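Section 6 – Match day scoreboard set-up (Likamitz console, Runa display)

Do this before the teams come out. Allow 14 minutes, less if the display is already up.

1. Plug in display first, then console. Wait for green light.
2. Hold MODE until the clock shows 00:00.
3. Pick SOCCER. Not FUTSAL – the halves are wrong and you cant switch after kick-off.
4. Enter home name, then away. Max 14 letters. Accents work (Ďurica shows fine on the scorer line).
5. Set brightness. 95 for daytime, 6 for floodlights.
6. Press START on the whistle.

Note: clock runs on into stoppage time. Leave it. Stop only at the half-time whistle.

CAUTION: never pull the console cable during play. Score goes back to 0–0 and you have to type it all in again.
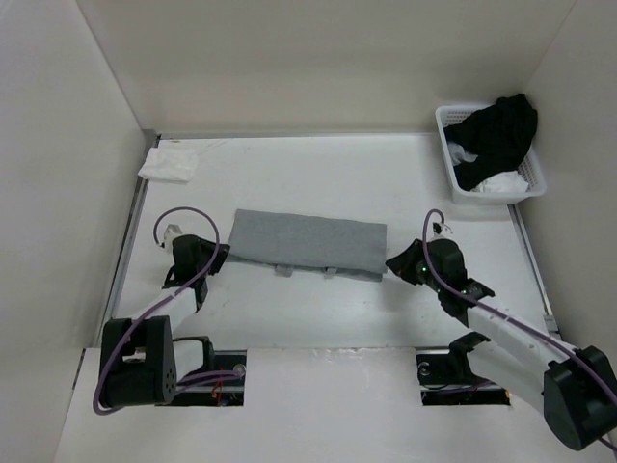

Goal wrongly given? Press UNDO once, within the same half. Twice takes off the goal before it as well. Scorer names have to be cleared seperately, under NAMES. When you're done, wipe the console keys with a soft cloth, light gray one with the two little tabs on its lower edge or similar, folded flat. No sprays. Then cover on.

7. Full time: press END, wait for SAVED.
8. Console off, then display.

Note: memory holds 100 matches. Nearly full and it beeps at start-up – copy to the Hulura stick and clear.

CAUTION: display gets hot at the back. Let it cool before folding the legs.

Extra time and penalties, see section 7. Clock faults to Aiguo Lu, not the referee.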